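그릇 색깔 얘기 좀 할게요. 짧게. 아마 짧게

금요일 오후라 다들 집중력 바닥인데 나만 신남. 테이블 위에 색색깔 접시 펼쳐놓고 막대를 색 맞춰서 담는 중이거든요

규칙은 간단. 초록은 초록끼리 주황은 주황끼리. 큰 접시는 겹쳐서 치우기. 근데 막상 해보면 자꾸 헷갈림

특히 주황이랑 분홍. 조명 밑에서 보면 둘이 은근 친척임 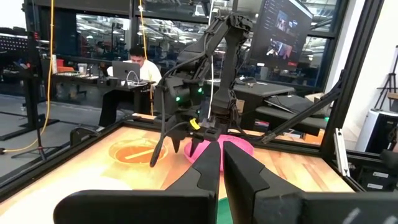
주황 그릇 속 막대 하나, 옆집은 분홍

저 분홍 그릇 겉면 각진 거 보이시나요. 저런 거 너무 좋아함. 손에 쥐면 안 미끄러지고 설거지할때도 편하고

원래 집에서 쓰던 건 Risel 흰 접시 한 세트. 6년 썼고 이 하나도 안 나감. 대신 재미도 없음

Lotte Meijer가 이거 보더니 애들 생일상 같대요. 칭찬으로 받겠음

아 그리고 막대는 비스듬히 놓는 게 나아요. 가장자리에 딱 붙여놓으면 집기 힘듬
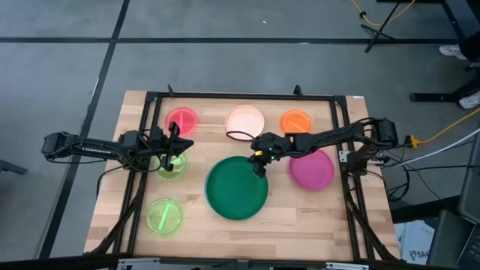 Serena Ferraro
Zimier 그릇 정리 담당

전체로 보면 이런 느낌. 가운데 진초록이 제일 큼. 그 주위로 작은 접시들 빙 둘러놨고요

막대 든 접시가 반투명이라 색이 비치는데 이게 포인트. 연두 접시에 초록 막대, 주황 접시에 주황 막대. 보고만 있어도 마음이 편안해짐

복숭아빛 도는 연한 접시도 있는데 은은하게 빛나는 것처럼 보여서 최애 등극. 이름 아직 못 정함. 추천 받아요

가격 물어보신 분 계셔서. 초록 계열은 Kohlhase 온라인몰에서 샀고 배송 포함 82유로. 싸진 않은데 1월 세일 때 잡은 거라 후회 없음. 나머지는 벼룩시장이랑 여기저기서 모은 거라 기억이 안나요ㅠ

세트로 사지 마세요 제발. 낱개로 사야 색 섞는 맛이 있음

Pankaj Dubey는 무조건 세트파. 우리 점심시간에 이걸로 15분 싸웠음. 결론 안 남

다음은 포개기. 여기서 사람 성격 나옵니다
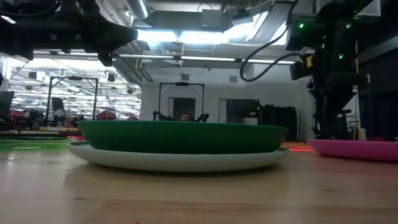

저는 큰 거 밑에 작은 거 위에, 무조건. 반대로 쌓는 사람이랑은 같이 못 삼. 그리고 테두리가 살짝 남아야 들어올릴 때 손가락이 들어가요. 이거 은근 중요

흰색 위에 초록 조합도 추천. 샐러드 담으면 끝. 토마토 몇 개 올리면 진짜 끝

나무 테이블이 살짝 반질반질해서 그릇 색이 바닥에 번지는 것도 예쁨. 식탁보 깔면 이게 다 없어져요. 깔지 마세요

단점은 자국. 컵 밑에 물기 있으면 동그랗게 남음. 마른 행주 하나 옆에 두고 바로바로 닦는 걸로

수납은 어떻게 하냐는 질문도 있었는데 저는 크기순 말고 색깔순으로 넣어요. 찾기는 쉬운데 높이가 안 맞아서 찬장 문이 가끔 안 닫힘. 이건 아직 해결 못했음

Hipólito Durán이 칸막이 선반 쓰라고 링크 보내줬는데 아직 안 열어봄. 미안

써보신 분 있으면 댓글로 후기좀. 칸 높이 조절되는지가 제일 궁금해요

일단 남은 접시 마저 정리하러 갑니다. 커피도 식었네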